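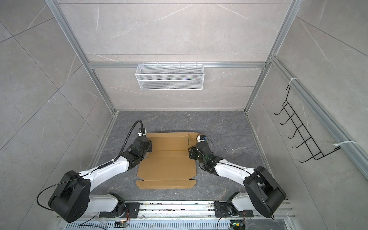 I have wanted to see inside the Vinwood box works ever since I started keeping my seed packets in their little drawer boxes, so when the open day was announced I put my name down the same evening. Cardboard! I know, I know, but bear with me. You never think about how a box begins, and it begins flat, one tan sheet lying open on a surface with all its flaps spread out, looking far too big for the thing it is going to be. Kamol Khamphan, who took our group round, calls that a blank, and by lunchtime we were all saying "blank" as if we'd been in the trade for years.

We started in the paper store, which smells wonderful (a bit like a library, a bit like wet string). The reels are taller than I am and Kamol let us pat one. It sounds daft but it was like patting a horse. From there you go through two sets of rubber doors to the corrugator, and that's where the noise is. The middle layer gets warmed and squeezed into waves between ridged rollers, then glued to a flat sheet on each side. I'd always assumed the waves were cut somehow. They gave us ear defenders and I still felt it in my teeth.

Then the cutting room, my favourite. The blades are set by hand into curved wooden boards, and every customer's box has its own board, hung up on racks with a paper label. Some are older than the people using them. Chie Minami has been making them for nine years and showed us how she bends the steel strip round a corner without it springing back. She let Nanami have a go. Nanami's corner was, well, a sort of elbow. Chie kept it anyway and put it on the windowsill with the others.
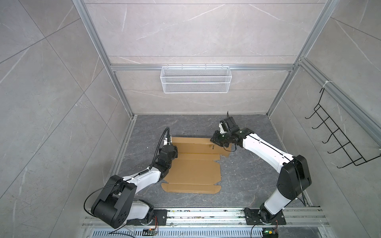

What I hadn't understood until Chie explained it is that a crease isn't a cut that stops halfway. It's a blunt strip that squashes the board along a line so that it wants to fold there. Get it too shallow and the outside cracks when you fold it, too deep and the flap goes floppy. She had a tray of bad ones to bend and we stood there happily wrecking them for ages. Folding along the waves feels completely different from folding across them, by the way. Try it on a delivery box at home.

Tea was in the canteen, with a very good lemon cake, and a display of old boxes from the Drumard works before the two firms joined up. Hat boxes, a long thin one for fishing rods, and a lovely thing with six little compartments for eggs that went by post. Natsumi Imai had brought her grandmother's biscuit carton to ask if anyone knew the printer, and a retired gentleman from the print room recognised the blue straight away and talked to her for half an hour. I ate a second slice and listened in.

We finished with a make-your-own table. Mine is a drawer box for sweet pea seeds and it very nearly shuts.

If you fancy going, the next open day is in December. It's free, but you do need to book and you do need flat shoes. Ask for the cutting room first if your group is given the choice, as it gets crowded after tea. There's parking behind the paper store and the bus stops right by the gate.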